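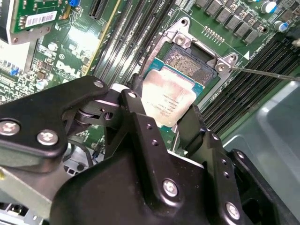 A robot that drops a part and stops has done its job. The trouble is with the robot that drops a part and then tries again. I have held this view for a while, and what happened at Haworth in October only made it firmer. The work there is taking processors out of old desktop computers and putting tested ones back in. Two black fingers pinch the chip by its edges and carry it over an open socket filled with tiny gold-colored contact pins. Those pins are the weak point of the whole job. A chip let go at a slight angle can bend them, and a board with bent pins is usually scrap.

The cell was running software from Prorilora, with the retry setting left at its default. One afternoon a chip slipped in the grip on the way down and landed on a corner. The force reading went past the limit, the arm backed off, and the software logged a "seat error, recoverable." Then it picked up the same chip and put it down again in the same place. It did this 9 times. After the last one it reported success. The force was within limits by then, and within limits was the only thing it had been asked to check.

The board did not start. Neither did the next two, which were done with the same loose finger screw. Pauline Treloar, who ran the second shift, found the cause with a magnifier and a flashlight and shut the cell down on her own say. She was asked the following morning why she had lost a half day of output. I think that was the wrong thing to ask her. 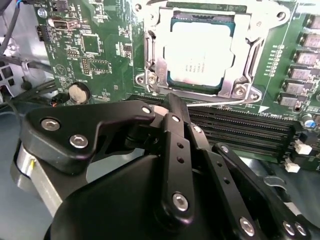

Should a robot ever be allowed to retry a failed placement by itself?

It depends on what the first try may have damaged. A dropped screw can be picked up as often as you like. A processor that has touched the pins off center should not be moved again until a person or a camera check has cleared both the chip and the socket.

People who sell these systems will tell you that stopping costs money. It does. The log from Haworth covered 597 placements for the month, and the cell stopped for help on very few of them. That looked good on the monthly report. Nobody had added up the boards that failed later at the test bench, which were booked to a different department under "incoming defects."
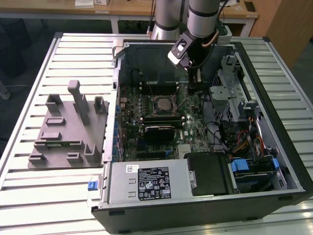 What I would change

First, the word "recoverable" should go. The software has no way of knowing that. It knows that a number was too high and that the arm is free to move.

Second, the finger screws need a set check interval. Haworth now does it every 300 placements, using a sheet taped to the guard. I would make it 100 until there is a full quarter of data, and I would have the cell refuse to start when the check is overdue.

Third, stopping the cell should never need defending. Stalimach, the integrator, has since put a clause about this in its handover notes, and I'm told the Dulier site has copied it.
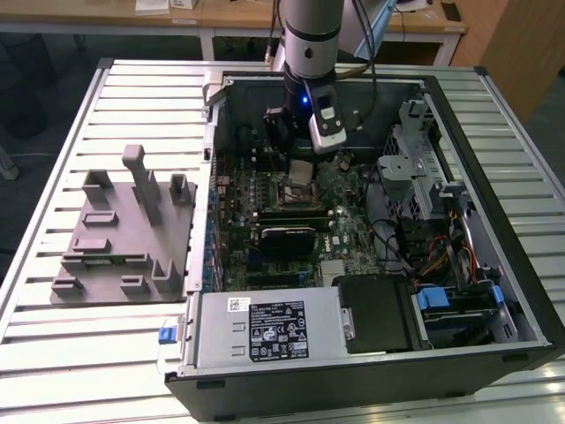 The clause is two sentences long. It says that any operator can stop the cell for any suspected contact damage, and that the stop is counted as normal running time. I would have liked a third sentence requiring the failed part to be tagged and kept, as the original chip from October went into a tray with all the others and could not be found when Stalimach asked for it.

I am not against automating this work. It is dull, it is hard on the hands, and people bend pins too. But a person who feels a chip catch will usually stop and look. We took that step out when we set up the cell, and the default retry setting did not put anything in its place. As of this writing the default has not been changed.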